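Section 4. Setting Up Your Table and Basket

You've unpacked everything, you've read the bit about washing your hands, and now comes the part we love most. A good sorting table makes the whole Trevby system work. Get it right once and you'll be able to clear a kitchen counter, a junk drawer or a kid's backpack in the time it takes the coffee to brew.

You need one clear surface and one basket. If you bought the Renden starter kit, the basket is in the larger carton under the cardboard insert (people miss it all the time, so lift the insert out completely). If you're using a basket you already own, great! Any round, open one with a firm rim will do.

4.1 Choosing the surface

1. Pick a table with a smooth, plain top. White or pale is best, as small things like earring backs and screws show up right away.

2. Check that you can reach the far side without leaning on your stomach. If you can't, work from one corner.

3. Turn on the overhead light and look at where your own shadow falls. Move your chair until most of the working area is bright. Some shadow is fine.

4. Wipe the top with a damp cloth and let it dry.

Note: A tablecloth is tempting, but it catches on the underside of a woven basket and drags everything with it. Take it off for sorting and put it back for dinner.

Caution: Do not set up on a glass top that rests loose on its base. Sliding a full basket across it can shift the glass.

4.2 Preparing the basket

1. Run your fingers around the inside and the rim. New baskets sometimes have a stray end poking out. Snip it close with small scissors. Do not pull it, or the weave may start to open up.

2. Press down on the base with your palm. The basket should sit flat. If it rocks, see 4.5.

3. Choose a color that stands out from the table. Yellows and oranges are wonderful on white – you always know where the basket is, even when you're looking at something else.

4. Leave the basket unlined for your first few sessions. You can add the cotton liner later if you're sorting beads or buttons.

Caution: Woven baskets do not like standing water. If yours gets wet, shake it out and dry it upside down, away from heaters.

4.3 Placing the basket

1. Set the basket to one side of the table, never in the middle. Right-handers usually like it on the right and toward the back. Left-handers, flip everything in this section.

2. Keep a wide open stretch in front of you. We call this the landing, and it stays empty between rounds.

3. Sit down and reach for the basket with your eyes on the landing. Your hand should find the rim without hunting. If it doesn't, bring the basket a little closer and try again.

4. Once you're happy, mark the spot with two small pieces of masking tape under the rim. Peel them off at the end of the week if you don't want residue.

Note: Derek Bainbridge, who tested the early version of this guide on his own garage shelves, puts his basket on the left even though he's right-handed, and he's faster than any of us. Try both sides!

4.4 Your first round

1. Bring one handful of things to the landing. Just one.

2. Spread them out so that nothing overlaps.

3. Pick up whatever you're surest about first. If it belongs in this room, it goes in the basket. If it belongs somewhere else, it goes to the edge of the table nearest the door.

4. Keep going until the landing is clear, then bring the next handful.

5. Stop when the basket is level with its rim. Put those things away before you start again.

The full-basket stop feels fussy the first time, and by the third round you'll be glad of it. Heaped baskets spill, and then you're sorting the same pens twice.

4.5 If something isn't right

Basket rocks: Turn it a quarter turn and press the base again. If it still rocks, set a folded dish towel under it, or ask for replacement part 436 (felt base ring).

Basket slides when you drop things in: Add the Susness grip mat, part 391. Cut it smaller than the base so it doesn't show.

You keep running out of room: Your handfuls are too big. Really! Halve them and see how it goes.

When the table feels good and you've finished a round or two, go on to Section 5, where we move the same setup to a closet floor.

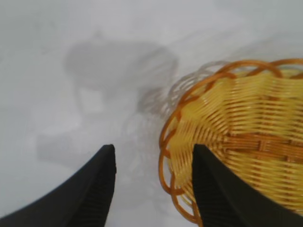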